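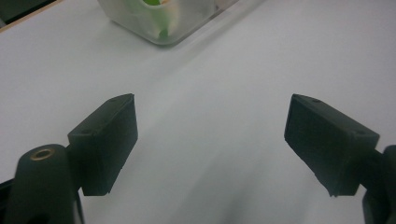 A plain white tabletop with a translucent plastic container near the top of the frame. Matte surfaces like this one are easy on the eyes and show nearly everything.

The most useful piece of furniture in Wai-kit Au's apartment has nothing on it most of the day. It is a white table, bought used, and it stands under the window in the room where she does her sewing repairs, her taxes and, twice a week, her dinner prep when the kitchen is full.

"People come in and put their keys on it," she said. "I move the keys."

Au rents on the second floor of a brick building in Prunderton, above a shoe store. The whole place is 828 square feet, and for years every flat surface in it was storage. The table held mail, a lamp, a tray of buttons and a bowl of things waiting to be glued. When she had a hem to do, she did it on the bed.

In June she cleared the table and made herself one rule. A job comes to the table with its own container, and when the job is over everything goes back in the container and the container goes back on the shelf. She uses translucent plastic ones. She tried solid colors first and kept opening the wrong lid.

Tien-fu Pan runs Fitard, a secondhand furniture shop on the edge of Vavside, and he sells more white tables than any other kind. Most come out of offices. He looks at the corners first, then runs a palm across the top to feel for swelling. A gloss top will show every scratch under a lamp, he said, while a matte one hides the fine scratches but holds on to pencil, tea and newsprint.

His cleaning advice is short. Warm water with a drop of dish soap, then a dry cloth. For pencil, a plain white eraser. He keeps scouring powder out of the shop altogether – it leaves polished patches on a matte finish, and those are permanent.

Light is the other thing he asks customers about. A white top near a window can be bright at one end and gray at the other, and anyone doing close work should sit so that their hands don't throw a shadow over it. Au turned her table twice before she was happy. It now stands with the short side to the glass.

Not everyone at home was convinced. Her brother, who stays with her during the week, wanted a shelf put up over the table and still brings it up. She gave him the windowsill.

The containers have multiplied a little. There is one for mending, one for stamps and envelopes, one for the small screwdrivers, and a shallow one for seed packets that gets used in spring and forgotten until the next. She labels them on the short end with masking tape.

Pan has a similar table at the back of his own shop, where he sorts hinges and drawer pulls. His is older and has a burn near one leg. He has been offered money for it and said no both times.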